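Dergate evening class, robot manipulation module, week eight. Notes as a thread, mostly so I can find them again.

Task for this half of term: lids and bowls. Two-handed, hand-held grippers, one operator per pair. Each pair of students records its own demonstrations, then trains on the pooled set.

Pooled set stood at 3,490 episodes on Friday night. Target before training is 3,000 usable. Those are different numbers, and the gap closes quickly once the rejects come out.

Reject rules, as agreed in October:
– tracking lost on either hand for more than 66 frames
– object leaves the work surface
– operator restarts a grasp without opening fully first
The third rule removes more than the other two together.

Steel is the awkward material. Reflections move when the gripper moves, so feature matching latches on to things that are not fixed in the room. We saw drift on plain bowls that we never saw on the plastic cups in September's exercise.

What helped: more texture in the background. Patterned cloth, fruit, bottles, anything matte with an edge. Set it out before the session and leave it alone until the session ends.

What did not help: turning exposure down. The bowls looked better, the tracker did worse.

Bowl work from the current session, both grippers in use:

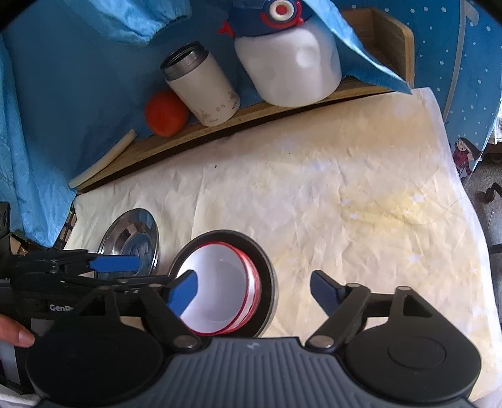
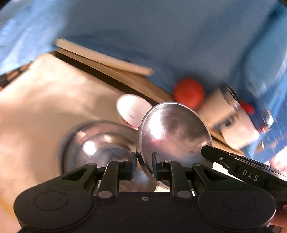
Dergate class, steel bowl task. A second gripper comes in from the left in the first picture and from the right in the second.

Approach angle matters more than I expected. Coming straight down over the rim hides the contact point behind the fingertip. Coming in at a slant keeps the rim in view for most of the approach, at the cost of a longer path.

Finger width at contact is the other one. Students open fully every time, then close at full speed. A thin rim gets knocked before it gets gripped. Half open, slow for the last stretch – I have written this on the board three weeks running.

Two-handed timing: one hand holds, the other moves. If both move, the policy learns both moving, and then you get a bowl pushed round the table by two arms with no clear intention.

First training run used 200 episodes, picked at random from the pool, just to check the pipeline. Davance format in, Orkance loader out, no conversion errors. Loss went down. That tells you very little at this size.

Second run will be split by operator. I want to know if one careful pair beats four quick ones for the same episode count. My guess is yes, by a modest margin.

Saithong scripts for trimming the start and end of each episode are in the shared folder. Use the newer version. The older one cuts on gripper width alone and drops the approach on slow grasps.

Marking: I look at the log, the reject rate and the written account of why things were rejected. A high reject rate with good reasons scores better than a clean sheet with none given.

Logs due Sunday, December 1, 2024, end of day. Late logs go into the pool but not into your mark.

Next week: lids only, one hand, same surface. Bring your calibration files.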